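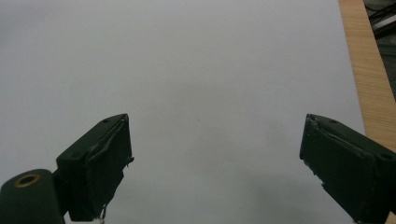 Paper is something most of us use every day, at school, at home and in shops. It is made from very thin threads called fibres, and nearly all of those fibres come from trees. You cannot see them just by looking. A big, blank white surface can look completely smooth, with one tiny dark speck near the middle and a soft grey shadow lower down. If it is a sheet of paper, its surface is a tangle of fibres when you put it under a strong magnifying glass.

Where does the wood come from?

Most paper begins with trees such as spruce, pine and birch. Spruce and pine have long fibres, which make paper strong. Birch has shorter fibres, which make paper smooth. Paper makers often mix the two. Some of the wood is left over from sawmills, where tree trunks are cut into planks.

The bark is taken off first. It is dark and would leave bits in the paper. Then a machine with sharp blades chops the wood into chips a little bigger than a postage stamp.

Making pulp

The chips have to be turned into a mush called pulp. There are 2 main ways to do this. One is to grind the wood until it falls apart. The other is to cook the chips in a large tank with hot water and chemicals. Cooking gets rid of lignin, the natural glue that holds the fibres together in a tree.

Pulp is brown at this stage. Paper bags and cardboard boxes are often made from brown pulp just as it is. For writing paper, the pulp is washed and bleached until it is white. Chalk or a kind of clay is added too. These fill the gaps between the fibres and make the paper brighter and less see-through.

From mush to sheet

Next, lots of water is mixed in. The pulp is now so runny that it is nearly all water, with only a small amount of fibre floating in it. It is sprayed on to a wide moving mesh, like a very long sieve. The water drains through the holes and the fibres stay on top, where they settle across each other and begin to join up.

The wet sheet is squeezed between rollers and then passed over heated ones to dry it. The last rollers press it flat and smooth. At the end of the machine the paper is wound on to a huge reel. The reel is cut up later into the sizes people want.

The paper mill at Wultholm has 47 drying rollers in one long row. Visitors from Clarkham Primary School walked beside it and said it was very warm.

Why do you sometimes find specks?

Now and then you may find a small dot in a piece of paper. It could be a tiny bit of bark that was not washed out. In recycled paper it could be a trace of old ink. It may also be a bit of dust or dirt that has landed on the paper. A speck does not stop you writing or drawing on it.

Can paper be used again?

Yes. Old paper is mixed with water to make pulp again. Staples, tape and plastic windows from envelopes are sieved out, and the ink is washed away. The same fibres can be used at least 5 times. They get a little shorter each time, and in the end they are too short to hold together. That is why some new fibre is usually added.

Paper with food or grease on it is harder to recycle, so greasy pizza boxes may need to go in a different bin. Ask a grown-up what the rules are where you live.

Try it at home

Tear a piece of newspaper slowly and look at the torn edge. You should see little hairs sticking out. Those are the fibres. Now tear another piece in the other direction, from the side instead of the top. One tear will probably be straighter than the other. Most of the fibres line up in the direction the mesh was moving, and paper tears more neatly along them.

Words to know

Fibre: a very thin thread.
Pulp: a wet mush of fibres used to make paper.
Lignin: the natural glue inside wood.
Mesh: a sheet with lots of small holes in it.
Reel: a large roll that paper is wound on to.

Filed under: How Things Are Made / Ages 7 to 9

© Mimport Children's Pages | Contact us | Back to top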